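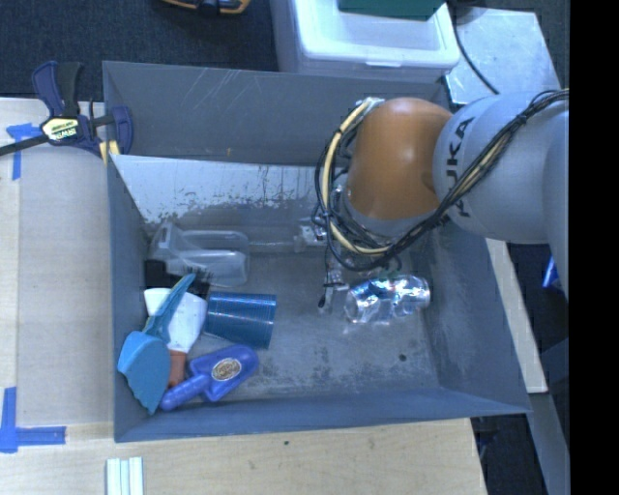
Ticket 131 — Bin picking cell, protective stops near the wall
Opened by: Maxence Bouvier
Assigned to: Naheed Mirani
Site: Fincombe, cell 6
Priority: normal
Status: closed, with one follow-up

Maxence Bouvier wrote:
Hello. Since we changed the object set, the cell goes to protective stop several times per shift. It is always when the target is close to the left wall. With the target alone in the open part of the floor there is no problem. The message on the pendant is the collision one, and the arm stops a little above the floor. The operators acknowledge and restart from the pendant, and then it runs until the next one. I would like to know if I can raise the collision threshold. At the moment it is on the value that Durnine left at commissioning.

Naheed Mirani wrote:
Please do not raise the threshold yet. This value is in the risk assessment and it is signed. If you change it, the assessment is no longer valid for this cell and somebody has to do it again before the next run. Could you tell me three things:
Which objects are in the bin when it stops?
Is the bin clamped, and is it on its tape marks?
Who restarts, and do they look inside the bin first?

Maxence Bouvier wrote:
Thank you for the quick answer.
Objects: the brushes, the scraper with the broad white blade, the scoops, the cup, the shiny crumpled one. Mostly it stops for the flat things when they lie across each other against the wall.
Bin: there is a clamp at the upper left corner. Blue tape is on the table for the position. I did not measure anything.
Restart: whoever is nearest. I think they look, but it is not written anywhere that they must.

Naheed Mirani wrote:
I went through the log for the last 50 stops. Most have the same pattern: the finger comes down on the upper object of a pile, the lower object cannot move because the wall is behind it, and the force goes up quickly. So the stop function is doing its job. I would treat this as a question of how we load the bin and where we allow picks.

But a few stops in the log are different. For those the contact is with the wall itself, and they are all after the same morning. I suspect the bin has moved. One clamp holds one corner, and the opposite corner can still turn if something pushes on it many times. Please check it against the tape, with the arm in home position and the drives off. Not in hold, off.

Maxence Bouvier wrote:
Checked. You were right, the bin has turned by 6 mm at the corner which is the farthest from the clamp. I put it back and tightened the clamp. I also found that the tape itself is not a good reference, it can be lifted and stuck again by anyone.

Valentin Maillard wrote:
Sorry to come into the ticket. On the Altus cell we had the same discussion in July. We screwed two stops into the table and now the bin can only go in one position. The tape stayed for the loose items only. I can send the drawing.

Naheed Mirani wrote:
Yes please. Until the stops are mounted, these are the rules for the cell. I wrote them short so they can be printed and put beside the pendant.

1. Before the first run of the shift, check the bin against the tape and try the clamp by hand. Drives off.
2. Do not lay flat objects on top of each other against a wall. A pile is allowed in the middle of the floor.
3. After a protective stop, look into the bin before you acknowledge. If the gripper is touching an object, jog it up in manual reduced speed. Never pull the object out from under the finger.
4. No hands over the wall unless the drives are off. This is also for "only one second".
5. Tools do not stay inside the fence during automatic mode.
6. Anything that changes speed, force or the collision threshold goes through a ticket and is approved by Rakiya Lawal.
7. Every stop is written in the log with the object and the side of the bin.

For the software I added a margin of 50 mm along the left wall, where the planner may only take the top object and must approach slowly. It costs a bit of cycle time — I think we can live with it.

Maxence Bouvier wrote:
Printed and explained to both shifts. One question about rule 3. Thibault Deschamps asks if he may jog with the gripper closed on the object, when it is still holding it.

Naheed Mirani wrote:
Yes, he may go straight up with it closed. If the object is caught on something else, he opens the gripper first and then goes up. I have changed the text.

Rakiya Lawal wrote:
Approved on 06/01/2021, threshold unchanged. Please attach the revised sheet to the risk assessment, otherwise we will look for it at the next audit.

Maxence Bouvier wrote:
Attached. Result after 1,000 picks with the new margin: two stops, both on a brush handle, none on the wall. The bin is still on its marks.

Naheed Mirani wrote:
Good. I close this one. The fixed stops continue in a separate ticket, assigned to Valentin. Collet will deliver the parts.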